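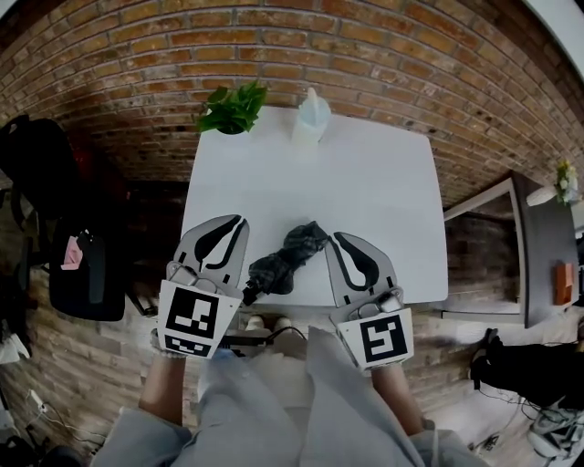
Finding the First Fold: Segmenting Handheld Gripper Recordings for Cloth Tasks

Project report by Shewit Gashaw and Constanza Mansilla
Supervisor: Ilaria Guerra

1. What we set out to do

When we joined the Norkilach project in the spring, the group already had a good way of recording people handling cloth and a rather painful way of turning those recordings into something a policy could learn from. A person sits or stands at a table with a gripper in each hand, a camera at head height looks down, and a checkered cloth starts out bunched up on the white tabletop. Each gripper carries a square plate with a fiducial marker on it, so in principle the pose of both hands can be worked out from the video alone. What was missing was the step in between: deciding where a grasp begins, where it ends, and which stretches of a recording are just somebody thinking.

Until May this was done by hand, mostly by Melina Dimitriou, who was very patient about it and very glad to hear that we wanted to take it over. Our tool is called Prilex, and this report covers how it works and what still bothers us about it.

2. Getting steady poses

We started from the group's existing marker detector and spent far longer on this part than we had planned. The left and right plates have different patterns, so telling the hands apart is easy as long as both are facing the camera. The trouble comes when a wrist turns. The plate is then seen almost edge-on, the corners get noisy, and the estimated orientation can flip from one frame to the next, which looks like the gripper doing a somersault over the table.

Our first fix was a plain smoothing filter, and it was a mistake! It made the plots lovely and it also smeared the quick little pinches that we cared about most. Peninah Khaemba suggested that we keep both candidate orientations the solver gives us and pick the one closer to the motion so far, falling back to interpolation only when the marker is lost altogether. We did this and kept a flag on every interpolated frame, so that anybody using the data later can see which poses were measured and which were filled in.

3. Splitting a recording into pieces

Prilex looks at two signals for each hand: the speed of the gripper and the opening between the fingers. A segment boundary is proposed when the hand slows down and the opening changes within a window of 500 milliseconds. We then merge boundaries that fall too close together, because people regrip cloth constantly (we had no idea how much we did it ourselves until we watched the recordings back).

The harder question was what to do with two hands. At first we segmented them separately, and the result was a mess of overlapping pieces that made no sense as instructions. Now the hands share one timeline, and each piece gets a label for left, right or both. It is a simple idea - maybe too simple for long folds, where one hand holds still and is still doing something important.

4. How we checked it

We ran the tool on 93 recordings and compared its boundaries with Melina's hand labels. Where the two disagreed we watched the video together before deciding anything. Most of the disagreements were in the opening moments, when the cloth is a loose bundle and a person will often pluck at it, let go, and pluck again somewhere else. Melina had usually labeled all of this as one grasp. Prilex split it up. After some friendly arguing we added a setting for it, with Melina's way as the default.

5. Open problems

Cloth hanging over a marker plate is still treated the same as a plate that has turned away, and we would like to separate the two. The merge threshold was tuned on a single cloth, so we do not know how it behaves with something stiffer. We also never got around to writing proper tests for the export step, and we are sorry to leave that to whoever comes next. The settings we used are saved in the project folder with a short note for each one.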